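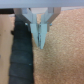 Cundgate open day set - README

Recordings from the public open day at the Nutwood workshop, September 2019. One arm, one bench, visitors coming through all day. Not a benchmark. If you want the clean lab recordings, wrong folder, ask Halima.

Who
Todor Kadrić - arm, bench, safety talk
Halima Wike - recording, sorting, this file
Questions to Halima first. Todor is slow on email.

What's in here
2,322 short clips, wrist view and bench view
300 of those checked by hand, rest are not
visitor_notes.txt - things people asked, typed up that night, spelling is rough
bench_log.csv - start and stop times, who was running the arm

No audio. We recorded it, then dropped it, too many kids' names being called out.

How the day ran
Groups of up to 12 or so, short talk, then a demo, then questions. Todor ran the morning, I ran the arvo. Same bench setup all day but things got shifted between groups, so don't assume an object starts in the same spot from one clip to the next. Buttons, blocks, the cabinet and the tray all got a turn. Cloth too, in some runs, mostly becuase people kept asking if it could fold washing. It can't, not in any way you'd want to watch.

Visitors picked the task from a list on the wall. Favourite by a mile was the buttons. The sliding door came second. We'd guessed the other way round and planned the day for it, so there are fewer button clips than we'd like.
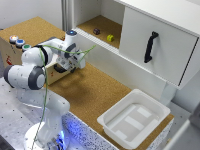
Bench is cork on top, which we like for demos - quiet, and blocks don't skid as much when they get dropped. Colour is a bit of a pain though, warm tan everywhere, so check your white balance before comparing to the Vlachou recordings. Those were done on a different bench with different lights.

Labels
task - from the wall list, as typed on the day
result - done / not done / stopped. Stopped means one of us hit stop, any reason
group - group number, starts at 1, resets after lunch (sorry)
checked - y or blank

Known problems
- Clock on the bench camera ran slow. Almost 200 clips are out against the wrist view. Offsets are in the log.
- Some "done" labels were typed while talking to people. Trust the checked ones.
- Two clips in the Cokel subfolder are duplicates, will be removed in next version.
- Lighting changes mid morning, someone opened the roller door.

Using it
Fine for teaching, fine for trying things out. Please don't report success rates off it, the tasks were chosen by the crowd and we stopped plenty of runs early to keep the queue moving. Tell us if you find a face in anything and we'll pull the clip the same day.

Next
Fixed timestamps and the rest of the hand checks in October, if Todor gets me the second log. Group numbers will be made unique then as wel.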